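Unpacking a Multipack Without Losing Half of It

Buying bottles by the bundle feels thrifty until you get it home and have to fight the wrapping. I have opened one with my teeth. I have opened one with a house key, in March, in the driveway, and chased a bottle under the car.

Put something down first. A cutting mat, a place mat or an old yoga mat will do, so long as it has some grip. Bare tabletops are slick, and a round bottle will find the one edge you aren't guarding.

Slit the plastic along the taped end and peel the flaps back. Cutting across the middle is faster, and so is slicing a label. Take the bottles out one at a time and lay them on their sides, caps all facing the same way. It looks fussy. It also makes a loose cap easy to spot before it goes in a cupboard and glues itself to the shelf.
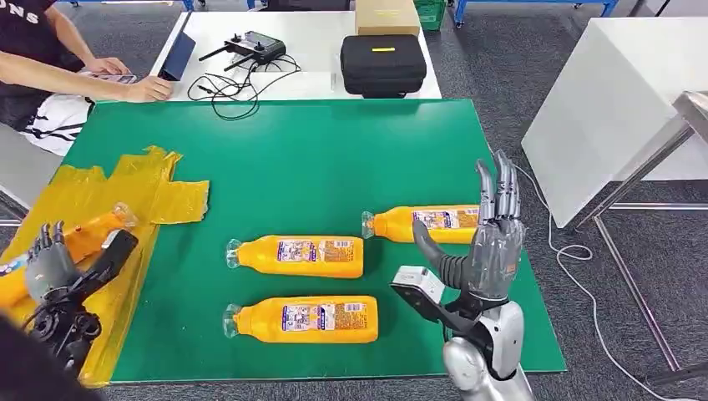

Iñaki Villanueva wrote in to say he skips the laying-down part entirely and stands his in the sink, where a leaker can do its worst. Fair enough, if your sink is ever empty. Mine was last empty when we moved in.

Two more things:

Keep the wrapper until you've checked every bottle. Stores can be sniffy about returns without it.

Wipe the necks before you put them away, even the clean ones. Then store them upright, labels out, with the oldest in front. You will still grab the new one first, but at least you'll feel bad about it.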